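4.2 Fiber shedding from brushed and pile fabrics

Washing trials were carried out on household textiles collected from 88 homes in the Kullholm and Romgate districts. Items were grouped by surface construction: plain weave, knit, brushed fleece, and long pile. The last group was small and consisted mainly of trims, collars and hair accessories, which earlier surveys have tended to leave out on account of their low mass.

Each item was conditioned overnight at room temperature, weighed, and washed alone in a front-loading machine on the same cold program. No detergent was used in the first series. Outflow water was passed through a stacked filter, and the retained material was dried and weighed to constant mass. A blank run with an empty drum was made between items, and the blank value was subtracted from the result that followed it. Items with loose seams or visible damage were washed inside a mesh bag and are reported separately.

Fleece items released more fiber per unit mass than plain weaves in every wash of the series. The difference was largest in the first wash and narrowed with each repeat, which agrees with the view that much of the early release is cut fiber left over from the brushing and shearing steps. By wash 12 the fleece values had leveled off but remained above those of the knits. Fabric age, as reported by the household, had a weaker effect than expected. Older blankets shed less in the first wash and slightly more in the later ones – a pattern that may reflect wear of the backing yarns.

Long pile items behaved less evenly. Pile length, the method of attachment and the backing all varied within the group, and several pieces could not be laid flat for measurement. Surface area was therefore estimated from the backing alone, and the per-area values in Table 3 should be read with care. Small pile articles are often stored in contact with fleece bedding, so fiber transfer between items before washing cannot be ruled out.
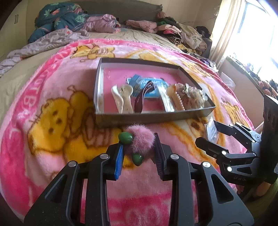 Figure 4. Pom-pom hair tie on a pink fleece blanket, with a tray of hair accessories.

A second series was run with liquid detergent at the dose printed on the pack. Release fell for the knits and was unchanged for fleece within the error of the method. Fiber lengths were measured under the microscope on a subsample of 248 fibers per fabric group, and the median length did not differ between the two series. Raising the spin speed to 700 rpm had no clear effect on any group except the long pile, where the scatter was too wide to support a conclusion. The filter losses discussed in Section 3.4 apply equally to both series, and no further correction was made for them.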